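Boil notice stays through weekend in Lurnley
Sat 21 February

LURNLEY -- The boil-water notice for the east side of town is still on and will stay on through the weekend at least, the water department said this morning. It covers 3271 homes, everything between Kinley Road and the river, plus the school.

Drinking, brushing teeth, baby formula, ice. All of it needs boiled or bottled water.

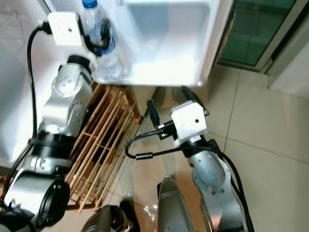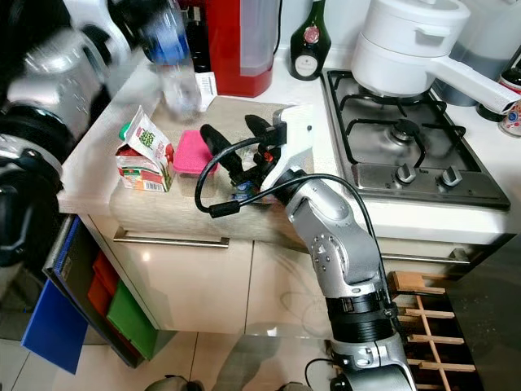 Water bottle in the fridge, first picture; kitchen counter and white cabinets, second.

The trouble started with a break on the main under Pichler Street, where a valve let go Wednesday night. Pressure dropped across the whole east side and a few homes on the hill had nothing at all until breakfast. Crews had the pipe patched by noon the next day, but the state wants two clean rounds of samples, taken a day apart, before the notice can come off. First round went to the lab yesterday. No results yet.

"I'd rather have people annoyed with me for two extra days than sick," said Hubert Rüegg, the water superintendent. He said the earliest he could see it lifted is Monday afternoon, and he wouldn't promise that.

The main is old. Part of it goes back to the town's first system and the valve that failed was on the list for replacement this year. The council put off the work in January when bids came in high. It's back on the agenda for the next meeting, and Rüegg said he will ask for 5 valves to be done at once instead of 3.

Free bottled water is at the fire station until 6 tonight and again tomorow from 9 to 4. One case per household. Bring something with your address on it. People who can't get out can call the town office and leave a name and number -- somebody will drive it over.

Showers are fine, just don't swallow any. Laundry fine too. Dishwashers OK if they have a hot sanitizing cycle, otherwise wash by hand and rinse in boiled water. A full rolling boil for one minute, then let it cool. Filters on the tap or in a pitcher don't count. Dump any ice made since Wednesday night.

Restaurants on the east side can open but no fountain drinks and no tap coffee unless the water is boiled first. Florian Rainer at the Skodska bakery said he closed for one morning and has been boiling in stock pots since. "Bread's the same. Everything takes longer," he said.

West side water comes off a seperate main and isn't affected. The pool is closed until further notice.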